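Section 3. House rules for recording with the hand-held gripper

I'm Gwendolyn, and I wrote most of these rules after making the mistakes myself (Anas Zein caught the rest). They cover cloth work: folding, sorting, putting away. Keep them near the shelf you're working at.

Before you start

1. Wipe the lens with the dry cloth from the Penstead kit. Paper towels scratch it, and I have the scratched lens to prove it!
2. Open and close the gripper 10 times. If it sticks even once, swap it and put a tag on the bad one.
3. Ask whoever lives or works there what's off limits. Mail, pill bottles and family photos go in a drawer first.
4. Take off rings and watches, and push your sleeves up past the wrist.

While you work

5. Start with the fingers open and the cloth in plain view for 3 seconds. I count under my breath.
6. Pick up one piece at a time. If two come up together, put both down and go again.
7. Your free hand may steady the cloth or flatten a fold. Keep it off the gripper fingers, please.
8. Go at the speed you'd fold at home. Everybody rushes on their first day, me included, and those runs are a pain to use.
9. Leave tags and labels alone. Don't pick at them or fold them under to make things look neat.

Caution: Keep zippers, hooks and pins out of the jaws. They chew up the pads, and a loose pin can end up in somebody's thumb.

Note: A dropped shirt is fine. Pick it up and carry on, then mark the run "drop" in the Eston log. Please don't delete it.

When to stop

10. Stop if a child or pet wanders in, if the grip feels warm, or if your wrist starts to ache. We cap a session at 54 minutes, and I'd rather you quit early than push through.
11. Put everything back where you found it, then sign the Jemel sheet. Anas reads those, so write clearly!
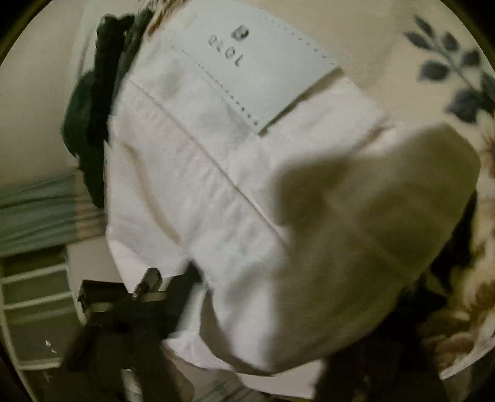
Figure 3. Free hand on white fabric, label left as it is (rules 7 and 9).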